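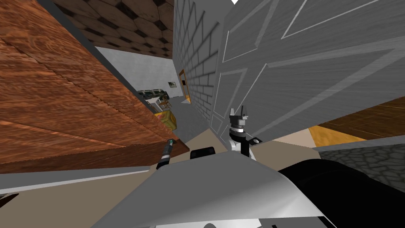
Sound in a room does two things: it bounces and it leaks. Most of the misery people report about their homes comes from mixing these up. Bouncing is what makes a bare dining room unpleasant at a party. Leaking is what lets you follow your neighbor's divorce. They have different causes and different cures, and a great deal of money is spent each year on the cure for the other one. Before buying anything, look at the surfaces and ask which job each is doing. A plain gray wall with one small framed picture on it is, to a sound wave, a plain wall. A ceiling of brown hexagons might soak up sound or throw it straight back, and the pattern will not tell you which. You have to know what it's made of. The doorway at the end is a leak until proven otherwise.

Room Noise for Non-Engineers
Week 2 handout: Leaks
Instructor: Hậu Tiêu, Hustmont Evening School

Read this before class. Last week's group did not read theirs, and we lost half the session to a debate on egg cartons. Egg cartons hold eggs.

Absorbing versus blocking

Soft, thick, airy stuff absorbs. Rugs, heavy curtains, a sofa you regret. Sound goes in, the fibers rub, a tiny amount of heat comes out, and the room gets less harsh. Very little of this stops sound from reaching the next room, since air moves through soft stuff easily and sound goes where air goes.

Heavy, sealed stuff blocks. The rule of thumb is the mass law: double the weight of a single solid wall and you gain up to 6 decibels of blocking. In practice you get a bit less, and you have also doubled the weight of your wall, a thing your landlord may wish to discuss.

The mass law also says low notes get through more easily than high ones. A wall that handles a 400 hertz hum decently will do much worse at 100 hertz. This is why you hear your neighbor's bass line and never the tune. I lived beside a man in Flambridge for two years and could not name one song he owned, though I could tap out all of them.

Doors

Doors are usually the weakest part of an inside wall. Many are light and hollow, and even the heavy ones have a gap at the bottom that a mouse would call generous. Blocking is only as good as the worst opening. A small gap lets through enough sound to make the rest of the wall look silly.

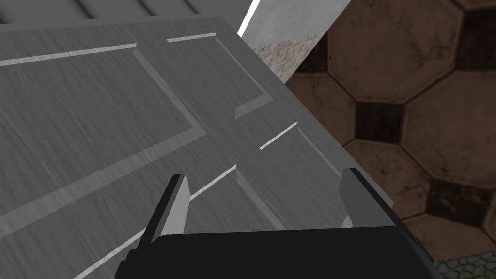
Fig. 2. Gray paneled door.

Panels are worth a mention. On a traditional wooden door the panels are thinner than the frame around them, so the sound takes the thin route. On a molded door the panels are decoration and the whole thing may be mostly air. Knock on yours. A dull thud is promising. A drum is a drum.

What to do, cheapest first:

Seal the sides and top with stick-on foam. Clean the frame before you stick it.
Fit a sweep along the bottom. It should touch the floor without plowing it.
Fill any hole around the latch.
Listen again. Then, and only then, think about a heavier door.

Students always want to start with the heavier door. One group, whose project was the Resetti rehearsal room in Ots Hall, priced a very handsome slab before noticing that the old one had no seal of any kind. They fitted one that evening. The slab was not ordered, though it was spoken of fondly.

One warning. If the room has a fuel-burning heater, or the only air gets in under the door, don't seal anything until somebody qualified has told you it's safe. Quiet is nice but you do have to breathe in it.

For next class

Sit in your noisiest room with the lights off. Have somebody talk at a normal level on the far side of the closed door while you move your ear slowly around its edge. Mark the loud spots on a sketch and bring the sketch. Phone apps that claim to measure decibels are fine for comparing one spot with another, but please don't quote me the actual number.

Next topic is footsteps from upstairs. Bring patience, there's no cheap answer to that one.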